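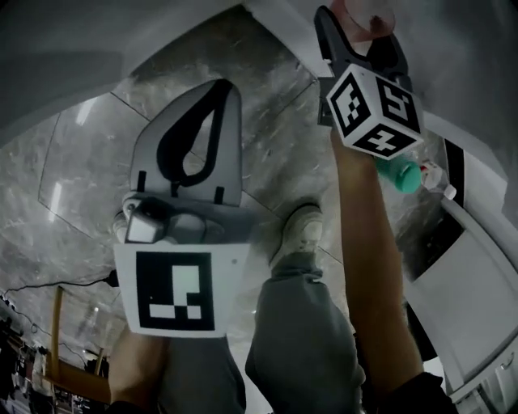
Darren Sedgwick reckons a laundry is only as good as the spot where you put the bottles down, and he's told me so often enough that I've given up arguing and stuck it in our About page instead.

Hi, I'm Barry Naylor, and Retura is my little business! We sort out laundries, bathrooms and those odd corners next to the big white appliances where every bottle, cup and cap in the house ends up. I started in August with 80 plastic tubs, a borrowed ute and a label maker I still haven't worked out (the font keeps changing on me).

Since then we've tidied 248 homes, mostly units and older weatherboard places around Pimentel, where the laundry's often a cupboard with big ideas. We pull everything out, group it by what it's for, check the use-by dates with you and put it back where you can reach it. Nothing gets chucked without your say-so – I learnt that one over a bottle of fabric softener.

Our Pakent visit takes a morning and suits one small room. Pretia is the whole-house version, with a cuppa at 10 am. Got a favourite measuring cup? Tell us and we'll find it a proper home.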